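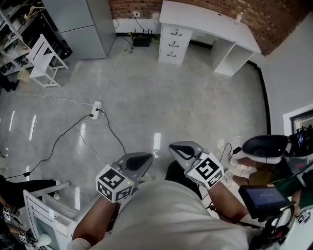

Trurura opens its demonstration workshop to visitors

Reading time: 6 minutes

Trurura held an open day at its demonstration workshop on 26 October 2021, giving visitors a chance to try the hand-held grippers the company uses to record manual tasks for robot training. Places were booked in advance and visitors were admitted in small groups, each session lasting 45 minutes.

The grippers are held one in each hand and end in a pair of fingers, with black pads on the gripping faces. Each carries a white cube printed with black marker patterns and fitted with a small green light. The operator stands on the open floor, arms forward, and works with both grippers as a pair. No robot arm is involved at this stage. The movements are recorded first and converted afterwards into instructions that an arm can follow.

Paula Nistor, who leads the recording work at Trurura, ran the sessions. She told the first group that the company had moved to hand-held equipment in May, after two years of steering an arm directly by means of a pair of levers. An operator on the old system needed several days of practice before the recordings were of any use. With the grippers, the same person is usually producing usable work by the end of the first morning.

"People already know how to pick up a cup," she said. "The levers made them learn it again, badly."

What the cubes do

The printed patterns are markers of a kind long used in camera measurement. Each face of a cube has its own pattern, and software that finds one face in a camera image can work out where the cube is and which way it is turned. The fingers are fixed at a known distance from the cube, so their position follows from a simple calculation.

Flat markers were tried first. They were lost to view whenever the operator turned a wrist beyond a certain angle, and the recording then had a gap which had to be filled by estimate or thrown away. A cube normally keeps at least one face towards a camera. Ms Nistor said that gaps still occur, mostly when one forearm passes over the other, and that operators are taught to keep their elbows out and to avoid crossing their hands unless the task requires it.

The opening of the fingers is logged separately from the position of the hand. Both streams carry a time stamp and are joined when the session is closed. A mismatch between the two clocks was the main source of rejected work over the summer. The software now refuses to start a recording until both clocks agree, which has added a short wait at the beginning of each session.

Headsets are also used in the workshop. Asked by one visitor whether the recording could be done without them, Ms Nistor said that it could for simple tasks at a fixed table, but that the company wanted one arrangement that would serve for all its work. Operators may push the headset up between recordings and are encouraged to do so, as long sessions are tiring on the neck.

The exercises

Visitors worked through a fixed programme of 4 exercises. The first was to bring the two grippers together in front of the body and hold them still. It is the standard check at the start of any session, and it shows at once whether the left and right units agree about where they are. The second was to open and close each pair of fingers at an even speed.

The third exercise was to lift a cardboard carton from the floor with both hands and set it down again on the same spot. Cartons were supplied by Gillico, a packaging firm which has been working with Trurura on the handling of mixed goods. Most visitors managed the lift at the first attempt. Setting the carton down proved harder, as the pads tend to hold on for a moment after the fingers begin to open, and several cartons were dragged a short way before they came free.

The fourth was to fold a tea towel in half. Ms Nistor described cloth as the least predictable material the team works with and said that a useful fold, in which the corners meet and neither hand has to try again, was achieved in fewer than half of the attempts made by new operators. Failed attempts by staff are kept and labelled. Visitors' attempts on the day were not stored.

Amount of material needed

In the talk that followed, Trurura gave some figures for its own work. A single simple task, such as moving a carton from floor to shelf, is recorded nearly 600 times before training begins. The recordings are divided among several operators of different heights, as a set made by one person tends to produce an arm that copies that person's habits, including any unnecessary ones.

The carton task now in preparation for Gillico has 229 accepted recordings. The remainder are due to be made over the winter. Recordings are checked by a second member of staff before they are accepted, and the checker is not told who made them. Reasons for rejection include lost markers, a dropped object, a hand moving out of range and hesitation of more than a few seconds.

Hesitation drew the most questions. One visitor, a maintenance engineer, pointed out that a person who pauses may be doing so for a sound reason, such as checking that a load is stable. Ms Nistor agreed that this was a weakness of the present rule. The software cannot tell a pause for thought from a pause for safety, and at present both are rejected. A separate label for deliberate pauses is planned, though it will depend on operators saying aloud what they are doing, and not all of them are comfortable with that.

A second line of questions concerned force. The grippers record position and opening but do not measure how hard the fingers are pressing. For cartons this has mattered little. For soft fruit, glass and thin plastic it is a serious limit, and Trurura does not offer those tasks to customers. Lamptey, which makes the finger pads, is developing a version with a pressure layer under the surface. Samples have been tested on the bench and were found to drift as they warmed up in use. No date has been given for a finished part.

Transfer to the arm

Visitors did not see a trained arm at work, and some said afterwards that they had expected to. Trurura's arms are kept at another site, where there is room for guarding, and the workshop is used for recording alone. A short film was shown of an arm fitted with the same type of fingers as the hand-held units. It lifted a carton, turned it through a quarter of a circle and placed it on a low shelf. The film was shown at normal speed. The arm was noticeably slower than a person, and the speaker put this down partly to the speed limits set for work near staff.

Using the same fingers on both the hand-held unit and the arm is regarded by the company as the most important part of the design. Where the two differ, even slightly, the arm closes too early or too late. Fingers are therefore made in matched sets and changed together — a worn pair on a hand-held unit means a new pair on the arm as well.

The matched sets are produced by Flametti, which also prints the marker cubes. Cubes are replaced when the corners become rounded or the pattern is scratched. The print was formerly glossy and reflected the ceiling lights. It has been changed to a matt finish, and the company reports fewer lost markers since.

Practical points

Each group was limited to 8 visitors, and no more than three people were allowed on the recording floor at one time, staff included. Flat shoes were required. Visitors with long or loose sleeves were asked to roll them up to keep the cubes clear, and were reminded to watch for cables on the floor.

A second open day is planned for the spring, with the same exercises and, if the guarding can be arranged, one arm in operation. Booking will be through the Trurura office. Schools and colleges wishing to bring a group are asked to write in advance, giving the number of students and their ages, as the headsets are not issued to anyone under 16.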